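Last updated: January

January, a little before bedtime
by Li-hua Kwan

Day 3 of the sourdough starter, which my sister talked me into and which I have named Kozma after the street I lived on when I last had any energy. Kozma smells like a gym bag. The book says this is a promising stage. The book also says to "trust your senses," and my senses would like Kozma out of the apartment by morning.

I have been trying to work out why I agreed to it. I think it was the phone call at New Year's, when she asked what I was doing with myself now that the course is over, and I heard my own voice say "oh, baking." I had not baked anything. I had reheated a scone. But once you've said it to my sister you have more or less signed a lease, and two days later a parcel came with a jar, a scale, a bag of rye flour and a card that said So proud of you!!

So I weigh things. Thirty grams of starter, the same of flour, the same of water, stir, cover, wait, sniff, regret. The rest of it you are supposed to throw out, and this is the part I can't get used to. You feed it and then you get rid of most of it, every day, like paying rent. The book offers a page of recipes for the leftovers. I made the crackers yesterday. They had the snap of roof tile and about as much salt as the Great Lakes, and I ate 11 of them standing up because I was too proud to make toast.
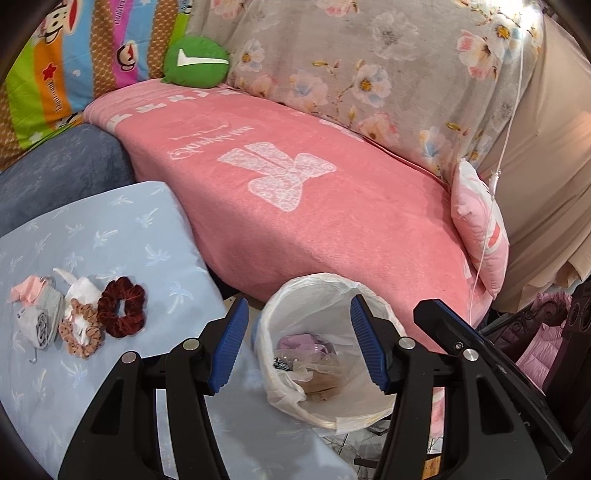 Mom called at lunch to ask whether I'd used bottled water. I had not. She went quiet in the way she used to when I came home with the wrong haircut. According to her, Grandma kept a jar going for years on well water and a south window, and never once weighed it. I asked what happened to the jar. It seems my uncle ate it. There was more to the story, but she had a pot on the stove and had to go, and I have been thinking about him with a spoon ever since.

Walked to Hakero in the afternoon for more flour. They've moved the baking aisle again, so it is now next to the windshield fluid, and the only rye was a fancy one from Gemari that costs more than my lunch. Bought it. The girl at the register asked if I was a baker and I said yes. That's twice now.

Coming home I missed the 81 and had to wait for the 116, which takes the long way past the reservoir and stops for every mailbox. It was nice, though I'd never tell the transit people that. The ice was gray and there was a man out there fishing with his hood up and a thermos next to him, perfectly content, catching nothing as far as I could see. I thought that he probably had a sister too.

Fed Kozma at six. A few bubbles around the sides, though I may have put them there with the spoon. I moved the jar to the top of the refrigerator, where it's warmer, and then moved it back because I pictured it coming down on my head during the night. It's on the bookshelf now, between the atlas and a mystery I have started four times.

I looked up how long before you can bake with it. One site said a week, another said two, and a man on a forum said his took all winter and he had wept. I've put an alarm in my phone for the morning feeding and labeled it KOZMA, so that's one relationship I'm keeping up.

Need to remember: rent check, call the dentist back, look for the big bowl. I think my sister has the big bowl.

Contact Li-hua | © Li-hua Kwan | Back to top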